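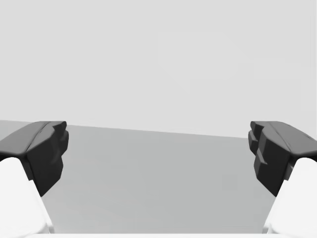 The budget season question from Norkavside members this time is whether to pay for a simulation license before buying a gripper, or put the whole sum into hardware and learn as you go. Two vendors have now told us that the license pays for itself. We've heard that line about conveyor controls, about vision packages and about a label printer, so we asked to see the gripper module on its own, with no slideshow. What you get is a rendered pair of fingers, white links with dark stepped pads, spread wide over a bare gray table. It is tidy work. Whether it's worth 3,000 a seat is another matter, and the sales sheet doesn't help much, as most of it is about how fast you can get started.

Our main worry is what the price leaves out. The quote we read for Zonent covers the seat and the stock gripper models. It doesn't cover bringing in your own part files, and it doesn't cover the person who has to sit down and make those parts behave like the real ones. A plastic tray that bends a little in the hand is easy to draw as a stiff box. If your plan is to test bent trays and you end up testing stiff boxes, you've bought a nice view of the wrong job. Ask who does the tuning, how many days they expect it to take, and whether those days are on the quote. In our case they were on a separate page, with no figure next to them.

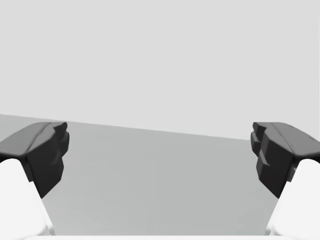 Gripper open over the table in simulation, no part loaded.

Then there are the pads. A stepped pad may suit your parts or it may not, and a model can only answer that if the surface and friction numbers come from something you ship. Before anyone signs, send the vendor your two worst parts – the ones your packers complain about – and ask for those to be set up as part of the trial. If they offer to use a cube in place of your parts, count that as an answer.

The Flisholm shop went the other way last year and skipped the software. They bought one gripper and one spare set of pads, and kept back a share of the budget for bad surprises. They spent it. They also know more about their own parts than they did in February, and we don't think that's a fool's bargain. The case for simulating first gets stronger if you're choosing between several arms, or if stopping the line to try things out costs you real money. With a single bench and a patient crew, we find it hard to make the sums work.

If you do want a line for it in next year's plan, put it under trial costs and leave it out of equipment. Write in an end date. Olmedo, the reseller, will quote monthly if pushed, though their first offer is always the full year. Renewal is automatic unless you cancel in writing, and the notice period is tucked in with the support terms.

Members who have paid for a seat and used it past the first 2 months, please write in with what you ended up spending, tuning days included. We'll print the numbers without shop names.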